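The hymn books, again

I've been going to the same church for 26 years and in that time we have had one proper row about doctrine and, by my reckoning, nearly as many about hymn books as there are hymns in them. The latest began in June, when our vicar, Nelly Henao, asked from the front whether we might think about replacing the old green ones. She said "think about" very gently. You could hear the pews creak.

The case for new books is that the old ones are falling to bits. Mine opens at the harvest section whatever you do with it, and goes straight from verse 2 of one hymn to the index. The case against is that Abelardo Montoya's late wife glued most of the spines herself, and he sits in the third row and remembers which ones.

So we had a meeting after the morning service. It was meant to last as long as the coffee did. Upendo Mosoti wanted a screen. Heriberto Cabrera said that if a screen went up he would be worshipping in Wuden, where they still have a choir and, I'm told, a draught to match. Somebody asked whether a screen would need permission from the diocese, and the answer is yes, it needs a faculty, and so does nearly everything else you can screw to a wall built before your grandmother.
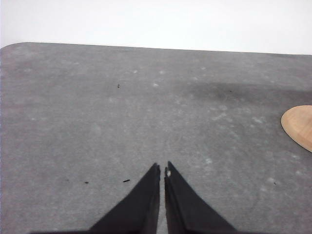
I was put down to write to the diocese, having once been seen with a fountain pen. The form wants to know what will be fixed, where, to what, and whether any bats will mind. It also asks for the colour and finish of the wall behind. I put "white", then worried it sounded flippant and looked at the wall again. Plain white from one side to the other, with perhaps a breath of blue in the grey towards the left, over a mottled grey mat that has been collecting pale fluff with real dedication. I left it at "white".

Rosaura Giraldo, who has the patience for such things, found a firm called Neltico that rebinds old books, and they quoted for the lot. It came to a good deal less than the screen and a good deal more than glue. We then spent 5 minutes on the money and 40 on whether the new covers should be green.

They will be green. A slightly different green, which Abelardo has been to look at and says he can live with. Upendo is getting large-print sheets for the people who can't read the small type, who were the whole reason for the screen and hadn't been asked. Heriberto is staying, though he'd like it known that Wuden was a serious offer.

I still have the faculty form, with all its boxes filled in. Nelly says to hang on to it, as she'd like a word with us about the chairs.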